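Turnora brings its family cooking evenings to Tordale

Free sessions will help parents and children cook simple suppers from scratch

Turnora, the home cooking school known for its relaxed and slightly floury approach to family meals, is delighted to announce that it will be opening a second kitchen in Tordale this January. The new kitchen is on Truvgate, a few doors up from the library, and it will run evening classes during the week as well as a longer family session every Saturday morning.

The idea behind the classes is a simple one. Most of us have a handful of suppers we can make with our eyes half shut, and most of us are a little tired of them. Turnora's teachers take those familiar dishes - the bean stew, the tray of roast vegetables, the fish pie that always seems to need every pan in the house - and show families how to make them with less fuss, and how to turn what is left over into something worth eating the next day.

Szymon Makowska, who founded Turnora, said: "I grew up in a house where everybody was given a job at suppertime, even if it was only picking the leaves off the parsley, and I have never quite got over how happy that made me. We would love families in Tordale to come along and have that same feeling, and to go home with a pot of something good for the fridge. You really don't need to know anything before you come. If you can stir, we can find you a spoon!"

Each course lasts 3 weeks. The first class is given over to soups and flatbreads, the second to pasta sauces that can be made in a big batch and frozen, and the last to puddings, which the younger cooks tend to ask about from the moment they have their aprons on. Children from the age of six are welcome with a grown-up, and there is a gentler class for anyone cooking for one or two.

The original Turnora kitchen welcomed 828 people through its doors last year, and a good many of them came back for a second course and brought a neighbour or a grandparent with them.
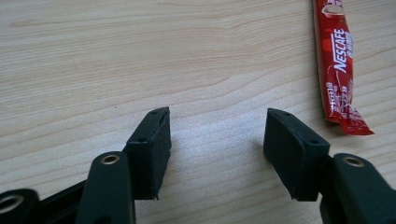
The Tordale kitchen has also been given a helping hand by Sorrentino, the family-run grocer on the same street, which is donating £3,000 towards ingredients. That money will allow Turnora to offer the first run of Saturday sessions free of charge, with tinned tomatoes, flour, olive oil and seasonal vegetables all provided. Families are asked only to bring an apron and a lidded tub or two for carrying supper home.

"We have been hoping to find a spot in Tordale for such a long time," added Szymon, "and everyone on Truvgate has been so kind to us already. Do pop in and say hello, even if you are only passing and fancy a biscuit."

Places can be booked at the Turnora kitchen on Truvgate or at the counter in Sorrentino. Please mention any allergies when booking, so that the teachers can plan the recipes to suit.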